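The Fruit Problem at Stunholm: What Gets Taken, What Gets Left, and What Ends Up Behind the Radiator

Nest Hopkin and Stefaniia Maksymiv
Final project report, Everyday Research Methods

1. Background

Stunholm Hall offers its residents free fruit. This has been true for as long as anyone now living there can remember, a period of two years. The fruit arrives in crates from Stirketti, the company that runs the dining hall downstairs, and it goes out on a shelf by the mailboxes. The shelf is officially called Pick A Piece. Everyone calls it the Pap. We will call it the Pap too, partly for brevity and partly after hearing the hall director do it.

The idea behind the Pap is simple. Students don't eat enough fruit, students like free things, so free fruit should fix the students. The hall has a poster to this effect. Our project began when one of us (Hopkin) noticed that the same pear had been sitting under the poster for what felt like most of a semester, and the other (Maksymiv) said that feeling was no way to measure a pear.

We wanted to know three things. How much of the fruit on the Pap gets taken? Does it matter which fruit it is and how it's set out? And do people's reasons for taking or leaving it match what they do? The third question turned out to be the most fun and the least flattering to everybody, ourselves included.

2. What other people have said

There is a good deal of writing on how to get people to eat fruit, and we read as much of it as we could stand. Most of it agrees that people take what is easy to see and easy to reach. Several papers recommend a nice bowl. One that we both liked pointed out that taking fruit and eating fruit are separate events, sometimes separated by a backpack and a month.

We also found many guides written for school cafeterias, where the main barrier is that the customers are seven. Slicing comes up constantly. Small children will eat a sliced apple and ignore a whole one, and we had hoped to be able to say that adults are different. We didn't get to test slicing, as the hall's kitchen rules forbid residents to hold a knife within sight of the mailboxes, but two people in our survey brought it up without being asked. One was a senior in chemical engineering.

Apples get their own small literature. The green ones have a reputation problem. People expect them to be sour, and a person who expects a sour apple at eight in the morning will generally go find a bagel.

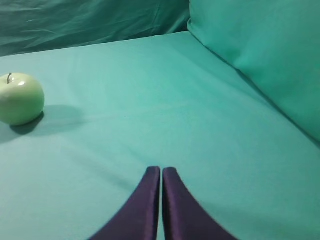 Figure 1. Green apple on teal cloth.

3. Methods

We watched the Pap for 18 days. Watching is a grand word for it. Each morning at 7:30, after the Stirketti crate had been emptied onto the shelf, one of us wrote down what was there. Each night at 10:00 the other one wrote down what was left. Anything missing was recorded as taken. Anything on the floor was recorded as left, unless it had a bite in it, in which case it was recorded as taken and we had a short talk about the state of the world.

The days were split into two halves. In the first half we left the shelf as Stirketti's delivery person arranged it, in a style we came to think of as avalanche. In the second half we rearranged it every morning. Fruit was sorted by kind, the best pieces went in front, and soft or bruised ones were moved to a tray marked "still good, for smoothies." We wrote the sign by hand. Our instructor asked whether the handwriting might be a confounding factor. Having seen the sign again, we think it might.

We did not tell residents about the study until it was over. The hall director knew, and so did a sophomore on the first floor who caught Maksymiv turning a banana over at 7:30 in the morning and wanted an explanation.

After the counting was done we put a one-page survey in the lounge. It asked how often people used the Pap, what they took, what they never took, and why. We got 48 usable responses. We also got several unusable ones, including a detailed drawing of a horse.

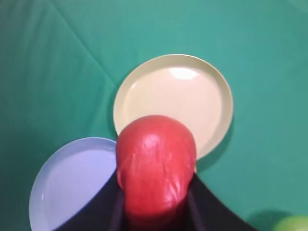
For comparison we had hoped to run the same count at Stirura House across the parking lot, which gets the same crates from the same truck. This lasted one morning. Stirura keeps its fruit in a locked office and hands it out on request, and in the hours we sat there the number of requests was zero. We mention it because we think it's the clearest finding in the report, even if it can't be put in a chart. If you want fruit to remain uneaten, have people ask an adult for it.

4. Problems along the way

The biggest problem was the orange incident. Midway through the first half, a floor meeting was held in the lobby and somebody used the oranges as prizes. We went back and forth on whether an orange won in a trivia round counts as taken. We decided that it does. The winner did walk off with it, and there is no box on our tally sheet for glory.

A smaller problem was that we live in the building. Hopkin is a heavy user of the Pap and had to give up bananas for the length of the study, and this was harder on morale than either of us had planned for. There was also the matter of the radiator, which runs behind the shelf and had swallowed an unknown number of plums before we started. We retrieved what we could reach. Those plums are not in the data, and we would like to stop thinking about them.

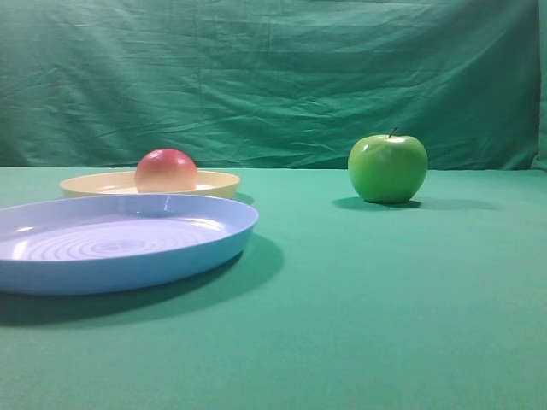 5. Results

Across the whole study, 433 pieces of fruit went onto the shelf and 296 came off it by 10:00 at night. That was better than either of us had guessed. Hopkin had bet on less than half. Maksymiv had declined to bet on the grounds that it would bias the observer, and then admitted she would also have lost.

Bananas went first nearly every day, usually before the first class. The exceptions were the very green ones and the very brown ones. There appears to be a window of a day and a half in which a banana is socially acceptable, and outside it the thing might as well be a shoe.

Clementines did well in both halves. Survey answers praised them for being small, for coming in their own wrapper, and in one case for "not being a commitment." Oranges, which are the same thing but more so, did worse. People like the smell and don't want it on their hands during a lecture.

Apples split by color, as we had read they might. Red ones moved at a steady pace. Green ones sat. In the second half, when we put the green apples in front at eye level, more of them were taken, but we also found several of them later in the lounge, whole, apparently reconsidered. We had to count these as taken under our own rules. It pained us.

Pears were a disaster. A pear is hard until you look away, and by the time you look back it belongs to the smoothie tray. The tray itself was hardly touched, and no smoothie was seen in the building at any point.

Sorting the shelf helped. More fruit was taken in the second half than in the first, and the gain was mostly in the middling kinds, the apples and plums, while bananas had no room left to improve. We can't say how much of this was the sorting and how much was the calendar. The second half ran into exams, when students will eat anything that doesn't need a plate.

6. What people said

The survey and the tally sheets get along poorly. Most people told us they took fruit from the Pap almost every day. If that were true the shelf would have been bare by breakfast and the pear that started all this would have had a short and useful life.

Asked what they never take, people named pears, followed by "anything wet." Asked why, the usual answer was bruises. Several said they worry about who has touched the fruit, and then described picking up and squeezing several pieces before choosing one. We've both done this. We did it during the study, in a sense professionally.

One answer we keep going back to came from a resident who said she takes a green apple every Sunday-evening sort of evening (her phrase), puts it on her desk, and feels better about the week. She doesn't eat it. We have no column for that either.

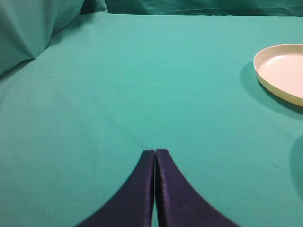
Figure 4. Gripper fingers, side by side.

7. Suggestions for the hall

Order fewer pears. If the contract with Stirketti insists on pears, ask for them later in the week and put them out a few at a time.

Ask for bananas at mixed stages, so they don't all go brown on the same afternoon.

Sort the shelf in the morning. It took us six minutes once we'd stopped arguing about plums. The desk worker on the early shift could do it, and two of the four we talked to said they wouldn't mind.

Get rid of the smoothie tray or get a blender. We lean toward getting rid of the tray, having met the residents.

Put a strip of wood or cardboard along the back of the shelf. This concerns the radiator and should be done before August, when the building gets warm and the past comes back.

8. Limits of this study

It covers one shelf in one building, watched by two people with opinions about fruit. We measured what left the shelf and can't say what was eaten. The two halves weren't equal in weather, workload, or trivia. A better version would swap the sorted and unsorted days back and forth, use a printed sign, and find a second building willing to unlock its office.

If the course runs this project again, our tally sheets are in the shared folder, along with the survey form and the drawing of the horse.

Thanks to the Stirketti delivery driver, who never once asked what we were doing, and to the early desk shift, who asked every day.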